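Ticket 2294
Subject: Sofa cover shedding blue lint on everything, loose threads, how to pack for return
Product: Skomuleck denim slipcover, 2-seat, with cushion covers
Opened by: Svitlana Derkach
Assigned to: Erick Wanyama
Status: Open, waiting for customer

Svitlana Derkach, 9:10 am
Hello. I bought the denim slipcover from your Podville shop in May. I washed it one time before use, cold water, as the label says. After this the edges on the inside started to open and many white threads are coming out. Also there is blue lint on my floor and on my light clothes. I cut off the worst pieces but more are coming. Is it normal for this fabric, or do I have a bad one? I still have the receipt, I paid 125.

Erick Wanyama, 9:42 am
Hello Svitlana, thank you for writing. A little lint after the first wash is normal for denim. Open edges are not. Please check two things for me:
1. Turn the cover inside out. Is there a zigzag stitch along the cut edge, or is the edge raw?
2. Which program did you use, and how fast was the spin?

Svitlana Derkach, 10:25 am
I looked. On the back part there is zigzag everywhere. On the two arm parts the edge is raw for a long piece, from the corner to the zipper. The cushion covers are fine. I used the delicate program with the lowest spin. I did not use the dryer.

Erick Wanyama, 10:51 am
Then the washing was correct. I asked Tamara Kravets in our sewing room and she says the arm parts should have the same zigzag as the back. Please do not cut any more threads for now, it makes the seam allowance smaller and then we cannot repair it. If a thread is very long, tie a knot close to the fabric and leave it.

Svitlana Derkach, 11:30 am
OK, I stopped cutting. But I have the lint still. I tried a sticky roller and it takes only the top. The vacuum with the small brush was better. Can I wash the cover again before I send it?

Erick Wanyama, 11:48 am
Please don't wash it again, the raw edges will open more. Shake it outside and vacuum it on both sides, then fold it with the raw edges to the inside. For your clothes, dry them first and brush the lint off — wet lint holds very strongly.

Internal note, Tamara Kravets, 1:15 pm
Same fault as the Savchuk order. I can overlock both arm parts if there is at least 10 mm of allowance left. If less, send new arm parts from stock. Afaf Hattar has the fabric roll, please ask her to compare the blue before we promise anything.

Erick Wanyama, 2:05 pm
Svitlana, we can repair the two arm parts, or replace them if the edge is too short. You don't pay for it. Send only the arm parts and keep the rest at home. The return label comes by email from Caveck, our delivery company. Any clean cardboard box is good. Please write the ticket number on a paper and put it inside also.

Svitlana Derkach, 2:40 pm
Thank you. I will prepare the parcel this evening. I have one more question, I will write it under the attachment. 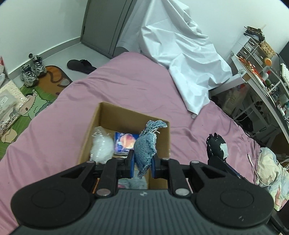
Should I put the loose threads and cut pieces in the box too, or throw them away?

Please send the bigger pieces in a small closed bag, so Tamara can compare the color and the weave with our roll. The fine lint can go in the trash.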